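Gellano update 3 adds co-operative hauling and reworks the stamina system

25 May 2024

Vudis has released the third major update for Gellano, its cargo and salvage game for PC and consoles. The patch adds a two-player hauling mode, a new region called Kiketti and a full rewrite of how stamina is spent and recovered. It is free to all owners of the base game. 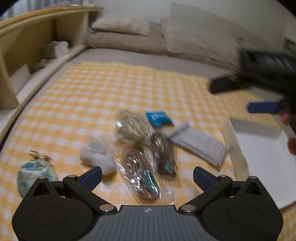
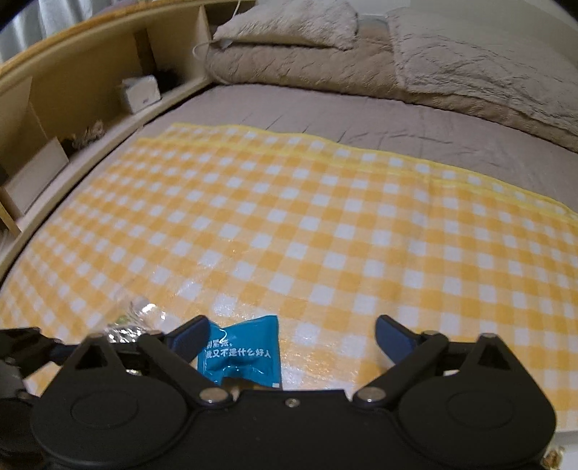 Small items on a checked cloth laid over a bed.

The Kiketti region opens once a player has finished the harbour contracts in the base campaign. It contains 27 new contracts, most of them set on steep ground where the existing carts can't be used. Loads have to be split into smaller packs or moved on fixed rope lines, which players build from parts bought at the depot. A rope line stays in place between sessions but loses condition each time it carries a load above its rated weight.

Co-operative hauling works online and on a local network. The host's save file is used for the map, and the guest keeps any money and tools earned. Contracts marked as shared pay both players in full. All others split the fee according to the weight each player delivered, measured at the drop-off point. There is no split-screen support, and Vudis has not said if it plans to add it.

The stamina change will affect every player, including those who stay out of the new region. Until now stamina fell at a fixed rate while a load was being carried. It now depends on three values: total weight, slope and how well the pack is balanced. A badly balanced pack costs up to 34 per cent more stamina on level ground, according to the patch notes, and more than that on a climb. Recovery is slower while standing and faster while sitting at a camp or depot.

"The old system made weight the only number worth looking at," said Stojan Angelovski, lead systems designer at Vudis. "Players filled the pack to the limit and walked. We wanted the way it is packed to count for something, and the shape of the ground as well."

Angelovski said the studio had tested the new values with a closed group of players since November. Early versions were judged too harsh on short routes, and the penalty for poor balance was lowered twice before release.

Saves from earlier versions will load without conversion. Contracts already in progress keep the old stamina rules until they are handed in or dropped — the new rules apply from the next contract accepted. Players who use the Papadopoulos frame, the heaviest pack in the base game, will find its capacity unchanged but its balance rating reduced. Anyone who bought the frame before the update can return it to a depot for the full price.

Other changes in the patch include:

Inventory now sorts by weight, value or contract.
Depot storage has been raised to 4,000 units for each save.
The map shows slope as shaded bands, which can be turned off.
Controller layouts can be saved under separate names.
Rain no longer resets the timer on fragile loads.
Fixed a crash when a cart was left on the ferry ramp.
Fixed missing text on the tool repair screen in several languages.

Two faults are listed as known. Guests in a shared contract may see the wrong fee on the summary screen, although the correct amount is paid. Rope lines built across the northern ravine can also vanish from the map while still being usable. Both are due to be dealt with in a smaller patch, for which no date has been given.

The PC version can be downloaded now. The console versions are being released region by region, and players on different versions can't join each other until both have updated. The download is larger than earlier patches because the terrain data for the whole map has been rebuilt, and Vudis advises players to clear space for a second copy of the game files while it installs.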